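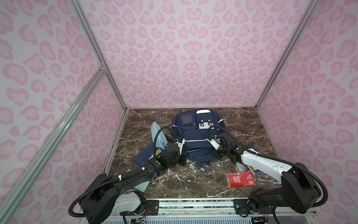
Aurelia Ortner asked after the September open day whether the demonstration recordings would be released as recorded or trimmed to the successful attempts. They are released as recorded. Her second point, that the old card did not say which views were included, is dealt with under Views.

Drukport open day: backpack demonstration set

Summary
Recordings made during the Ikow open day at the Drukport workshop. Two arms on a shared base rail work on a navy blue backpack inside a panelled booth. Visitors watched from the aisle and could ask the operator to stop or restart.

Size
459 episodes, 22 operators, 3 sessions. One episode is one attempt, from the start signal to the stop signal. Aborted attempts are kept and labelled as such in the episode table.

Views
Fixed view of the whole workspace, plus wrist views. The wrist views are the ones to use for finger placement on fabric and zippers. Colour was not matched between the two types.
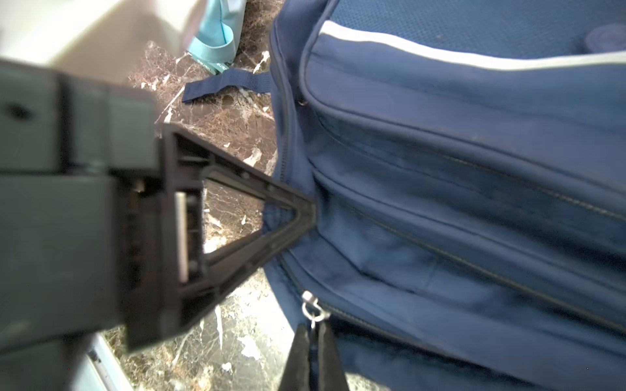

Wrist view. Finger against the side of the bag, near the vertical zipper.

Objects
The backpack is the target object. Stationery and other small items share the tabletop and are distractors. Their positions were not standardized, so do not treat layout as a constant across sessions.

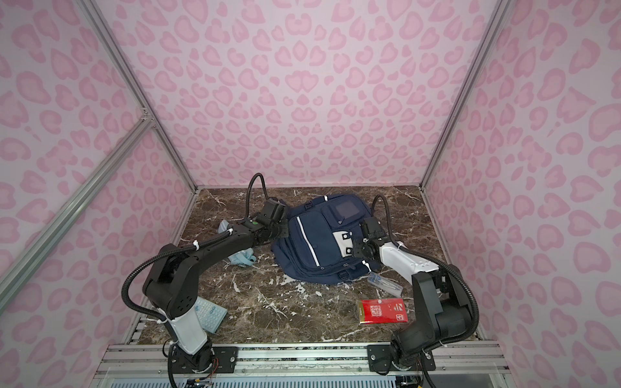
Fixed view. Grippers at opposite sides of the backpack.

Known issues
Cable loops can hide part of the bag in the fixed view.
Start signals in session 3 were given by voice and logged by hand. Expect some offset at the head of each episode.
Operator skill varies widely. Several were visitors on their first try at the controls.

Not covered
Rigid luggage, loaded bags, any lighting other than that of the workshop.

Changes
Views section rewritten. Operator table moved to its own file.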